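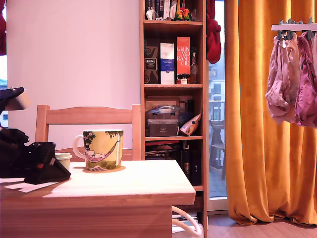

Home | Stories | Poems | Submit | About

The Night Ferry to Drostine

The ferry left Gravham at dusk with 68 passengers, two goats and my grandmother's accordion, and oh, I was so happy I could have sung! I was nine. I had never been on the sea at night before (or at all, if you don't count the duck pond at Inov).

My grandmother had the window seat and a bag of boiled eggs. She gave me one and told me to watch for the lights. "What lights?" I said, and she just peeled another egg.

For hours there was only black water and the engine thumping away under our feet. Then a man on deck shouted, and everybody ran out, goats and all. The whole sea was glowing! Green sparks poured off the bow, and when I dropped a bit of eggshell over the rail it made a little burst of its own.

My grandmother came out last, with the accordion strapped on over her coat. She played a fast tune, a wedding one, and strangers danced on the wet boards until the harbor bell at Drostine rang across the water and the captain asked us all, very politely, to sit down.

Filed under: Short Fiction, Sea Stories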